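1 Jun 2019
By Bouchra Bouazza

I visited the open day of Jostanora, the housing cooperative on the old brewery land, because my sister wants to put her name on the list. The ticket said ten in the morning, but the gate opened late and we waited in the wind. Our guide was Zulkifli Tarigan from the office of Drelidier, the architects. He spoke quickly and I asked him two times to repeat.

Color is a big subject there. The members voted on it last November, and orange planks and yellow floor tiles won against gray. 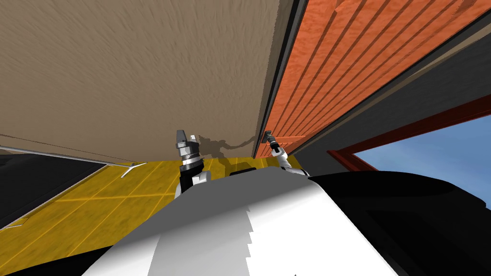 The apartments

There are 361 members and only 100 homes, so the waiting list is long. The smallest type has one bedroom and a kitchen where two persons can cook if they are friends. I liked the deep window sills. I did not like the bathroom — the door opens against the sink. 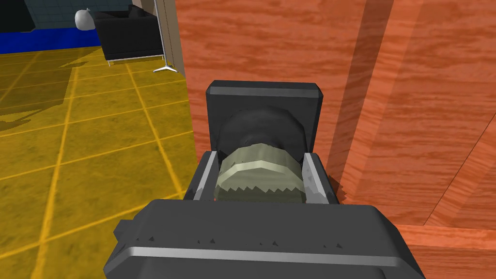 Floor level, beside the large wooden surface.

The monthly fee was explained in the common room, with tea. A new member pays a deposit of 1369 and gets it back when leaving, without interest. One man asked what happens if the heating company, Gavov, raises the price. Mr. Tarigan answered that the contract is fixed for three years, 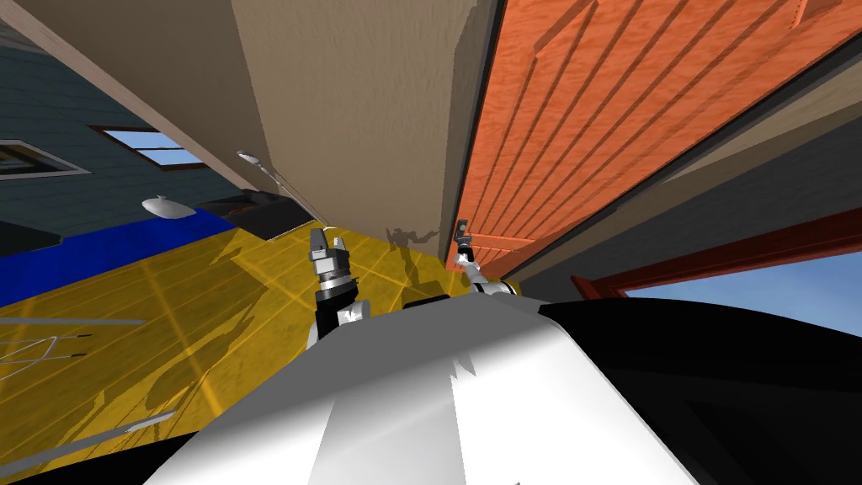

and after this the members must vote again. I wrote it down for my sister. Laundry is shared, bicycles go in the basement, and dogs are allowed on the first two floors only.

At the exit the Chraibi bakery was selling flat bread with olives. I bought two and missed my bus.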